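Bin liner

A bin liner, also called a trash bag or can liner, is a flexible bag placed inside a waste container to hold refuse and keep the inner walls of the container clean. Most liners are made of polyethylene film. Paper and compostable plastic versions are used where food scraps are collected separately.

Materials

Two grades of polyethylene account for most household and office liners. Low-density polyethylene (LDPE), and the related linear low-density grade (LLDPE), gives a soft, stretchy film that resists tearing when a sharp object presses against it. High-density polyethylene (HDPE) gives a thinner, crisper film that makes a rustling sound when handled. HDPE carries a heavy static load for its thickness but splits easily once it has been punctured, so it is mostly used for paper and other light, dry waste.

Compostable liners are commonly made from blends that contain starch. They have a shorter shelf life than polyethylene and weaken when they hold wet material for several days. Recycled polyethylene is common in dark liners, where variation in the color of the feedstock does not show.

Manufacture

Liners are produced by blown film extrusion. Pellets are melted and forced through a ring-shaped die, and the tube of film that emerges is inflated with air, drawn upward, cooled and flattened between rollers. The ratio of the bubble diameter to the die diameter is called the blow-up ratio and affects the strength of the film across its width. The flattened tube is then sealed and perforated at set intervals.

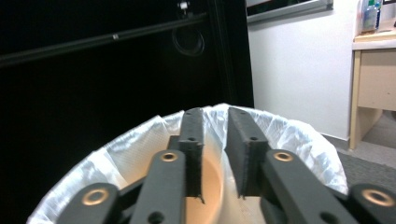

Three seal types are in general use. A flat seal runs straight across the bottom of the bag and is the simplest to make, but leaves gaps at the corners through which liquid can leak. A gusseted seal has the sides folded inward before sealing, which suits square containers; the point where four layers meet two is its weak spot. A star seal is folded several times before a single short seal is made, and the bag opens into a rounded bottom with no corners.

Sizing

Liners are sold by capacity or by flat dimensions, given as width by length. For a round container, the flat width should be at least half the circumference of the rim. The length should equal the height of the container plus half the width of its base, with a further allowance for the overhang – usually a few inches.

Film thickness is stated in mils in the United States, where one mil is a thousandth of an inch, and in microns elsewhere. One mil equals 25.4 microns. Thickness alone is a poor guide to strength when films of different resins are compared.

Testing

Film is commonly tested for dart impact, tear resistance and tensile strength. A study by Amanuel Ayele, published as the Nistthorpe report and dated 2021-01-11, compared 249 liners from two product lines, Nereo and Dinon. It recorded 17 seal failures – all in flat-sealed bags.

See also

Blown film
Waste container
Compostable plastic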